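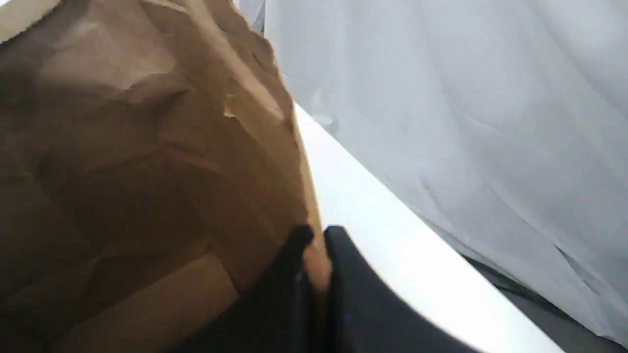

Última alteração: 2021-11-22, por Lenka Jurčo

5.3 Preensão de sacos de papel pela borda

Esta secção aplica-se à garra Pikon de dois dedos com câmara de punho, montada em braço Lestex. Para caixas rígidas, ver 5.2.

1. No painel, abra Tarefas e selecione o perfil 46 (papel, borda dobrada).
2. Coloque o saco sobre uma superfície clara e plana. O papel kraft amarrotado destaca-se bem sobre branco.
3. Aproxime a garra em modo manual até a borda dobrada ficar entre os dois dedos.
4. Feche a garra em passos de 2 mm. Pare quando o papel estiver apertado entre os dedos.
5. Grave a posição com a tecla Memo e confirme.

Nota: com o saco tão próximo, a superfície do papel aparece desfocada na câmara. Não corrija a focagem - o perfil 46 usa apenas o contorno da borda.

Nota: tecidos finos ou translúcidos junto ao saco podem reduzir o contraste do contorno. Se surgir o código 201, afaste o tecido e repita a partir do passo 3.

CUIDADO: não introduza os dedos entre as pontas da garra com o braço sob tensão. Prima primeiro a paragem de emergência.

CUIDADO: não utilize o perfil 46 em sacos com asas de corda. Para esses, carregue o perfil 51 - requer o módulo Notlow.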